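Okach Community Help
Simulation and Test Methods

Comparing two parallel grippers in simulation: what should be held constant?

Posted by Evangelia Karras, 26th September

Our laboratory has been asked to recommend one of two parallel grippers, the Grurent and the Silelden, for general pick-and-place instruction. Purchase of either unit must be justified by a simulated comparison before any hardware is ordered. Each gripper has been mounted on the same arm model, and the simulated camera is fixed to the wrist so that both fingers remain in view.

The test objects include a textbook and a plain cylinder. We have completed 40 trials with each gripper. The Grurent recorded 15 failed grasps and the Silelden recorded 16, and I am reluctant to base a recommendation on that difference. The wrist view is as follows.

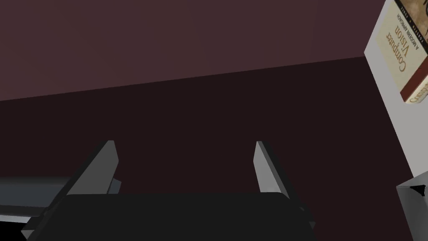 Wrist camera view with the fingers open and the textbook to the right.

Guidance is requested on two matters. First, should the wrist camera position be identical for both grippers, given that their finger lengths differ? Second, is it acceptable to use the default contact settings supplied with each gripper model? The documentation for the Silelden model does not state how its friction value was chosen.

Replies

Chrysoula Tzavaras

The default contact settings should not be used for a comparison of this kind. Model files are prepared by different authors, and a friction value in one file may have been raised simply to make a demonstration run without slipping. Please set the same friction, the same contact stiffness and the same time step for both grippers, and record those values in the report. If the manufacturers publish different pad materials, a second set of trials may be run with separate values, but it should be reported under its own heading.

With regard to the camera, I would recommend keeping the distance from the lens to the fingertips constant. The distance from the lens to the wrist flange may then vary. A policy or operator working from the wrist view depends on where the fingertips appear, and a shift in their position can change the result for reasons unrelated to the gripper.

I would also report the cylinder separately from the other objects.
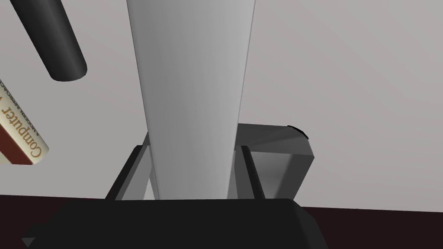
A grasp low on a tall object places most of the length above the fingers, and a small error in finger alignment can then produce a noticeable tilt when the arm moves. We therefore record the grasp height for every trial and measure tilt at the end of the lift. A grasp that holds with a large tilt is entered in its own column. Combining it with the clean grasps would conceal the kind of difference you are trying to find.

A difference of one failure in 40 trials does not support a preference for either unit. Please repeat the series with varied starting positions, using the same list of positions for both grippers.

Þrastardóttir Support Desk

Please confirm that the software is up to date. Contact handling was revised in the May release. We use the Silelden at our site and have found it satisfactory.

Evangelia Karras

Thank you both. The May release is installed. The friction values in the two model files were indeed different, and the trials will be repeated with matched settings. The grasp height column has been added to our record sheet.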